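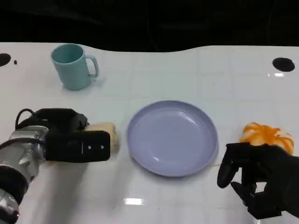
Most written practice for robot manipulation on a tabletop begins at the wrong end. It specifies the arm, the payload, the stop circuit and the clearance to the operator, and then has a single line on the task: "place item on plate." That line is where most disagreements between labs come from, and it deserves as many clauses as the stop circuit.

Take the bench task of moving a bread roll to an empty plate. On a two-arm station with a parallel gripper on the left and a multi-fingered hand on the right, the task seems too plain to need rules. A gripper holds the roll just left of the plate. The other hand is near the right rim. A mug stands farther back. Ask three reviewers whether the trial is in a valid state at that moment and the answers will differ, depending on what each thinks the second hand is allowed to do.

My position is that a task standard should state four things before any trial is recorded: the permitted role of each end effector, the condition of the work surface, the status of every object on the table, and the grip limit for soft items.

**Role of each end effector.** Mixed stations are now common, and the two sides are not interchangeable. A parallel gripper closes along one axis and hides a good part of what it holds. A hand with curled fingers covers more area and can touch things with a knuckle that the planner treats as free space. If the second hand is idle, the procedure should name a park position and a minimum distance from the plate rim. At Clasten we use 40 mm. If it is meant to steady the plate, that is a different task and needs a different number. The draft that circulated from Mendelbridge in September allows "incidental support" by the second hand. I would strike the phrase. It lets a lab report a one-arm result that two arms produced.

**Work surface.** Glossy white tables are popular because they wipe clean and look tidy. They also throw back the overhead lights as bright patches, and a raised plate rim adds curved highlights of its own. A vision system that finds the rim by contrast will move its estimate when the lamp moves. The rule can be short: record the surface finish, record the lamp positions, and repeat the calibration when either changes. Matte sheets are cheap, but a mandate for matte would be a mistake. Kitchens have glossy counters. A lab should be free to test on gloss, provided it says so.

**Objects not in the task.** A mug behind the plate may be a distractor, an obstacle or something left over from the previous task. Each case has a different scoring consequence. A contact with an obstacle is a failure, and a contact with a distractor may be only a note. We reviewed 671 trial records under the old Atora procedure, and in 9 of them the reviewers could not agree on a score for this reason alone. That is a small share – and all 9 fell in the same task group, where they were enough to change the ranking of two controllers.

**Grip limit for soft items.** Bread has a range of acceptable deformation, and "undamaged" does not define it. The Nieto fixture in our lab logs jaw force through the whole carry, which settles part of the question. The rest needs a visual check of the item after release, from all sides. A check during the hold is of little use, as the jaw covers the part most likely to be crushed.

The usual objection is cost. Operators already fill in one sheet per session, and a program of 2000 trials does not leave much patience for a second. I accept the point for free-text fields, which should be removed. Four fixed fields chosen from short menus are a different matter, and three of them stay constant for most of a session.

A stronger objection is that tight task rules push labs toward narrow tasks. This does happen. The remedy is to let a lab declare any value it likes in each field, including "uncontrolled," and to require that the declaration be printed next to the success rate. The next revision should carry that requirement in the main text, ahead of the annexes.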